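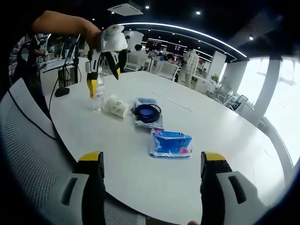 Why can't a robot just clean my room already? A reader in Lunness sent us that question in March, and plenty of other kids have asked something like it. Robots build cars. Robots drive around on Mars. Picking up a paper cup should be easy.

For a person, it is easy. For a machine, it is one of the harder jobs there is.

Why are chores so hard?

A robot in a car factory does the same thing over and over. The part it needs is always in the same spot, turned the same way. The robot does not have to look for it or wonder what it is.

A messy table is different. Think about a packet of tissues, a cup lying on its side, a bottle with some water left in it and a cable in a plastic bag. Each one has to be picked up in its own way.

A paper cup gets crushed if you squeeze too hard. A bottle can slip if you don't squeeze enough, and it tips over if you bump it near the top. Tissues are soft, so the packet changes shape when you grab it. Clear plastic is tricky for another reason. Cameras have trouble with it, because light goes through it and also bounces off it. A robot may see the table behind the bottle and miss the bottle.

You do all of this without thinking. Your fingers feel the cup start to bend and they ease up. You learned that when you were very small, by dropping a lot of things.

Two fingers, no thumb

Many robots that pick things up have a gripper in place of a hand. A simple gripper has two fingers that open and close. Try it yourself: use only your pointer finger and thumb, keep them straight, and clear the dinner table. You can do most of it, but it is slow. Plates are hard. A flat piece of paper is very hard, unless you slide it to the edge of the table first.

How do robots learn?

One way is to copy people. A person holds a gripper with a camera on it and does the chore. The camera records what the gripper sees and how the person moves. Then a computer studies the recordings and looks for patterns.

It takes a lot of recordings. A team at a company called Rilholm wanted a robot arm to put cups in a bin. They recorded people doing it 198 times. After that, the robot could do it well on the table it had practiced on. When they moved it to a different room, with brighter windows, it made many more mistakes. So they went back and recorded the same job in more places, in different light, with the cups lying in different ways.

Can any robot do chores now?

Some can do a few. Robot vacuums clean floors, as long as there are no socks in the way. Dishwashers and washing machines are machines that do chores too, but a person has to load them.

In stores and warehouses, robots carry shelves and boxes. The Dizon warehouse in Tetbridge tested an arm that sorts small packages into bins. In one test it was given 100 packages and sorted 56 with no help. A worker sorted the rest. Thin bags gave it the most trouble, and it sometimes picked up two at once.

What about my room?

A robot that can clean any kid's room is not ready yet. It would need to know that the sock goes in the laundry, the drawing on the floor is something you want to keep, and the candy wrapper is trash. It would also have to open drawers, and get around the dog.

People are working on each of those parts. For now, the socks are still your job.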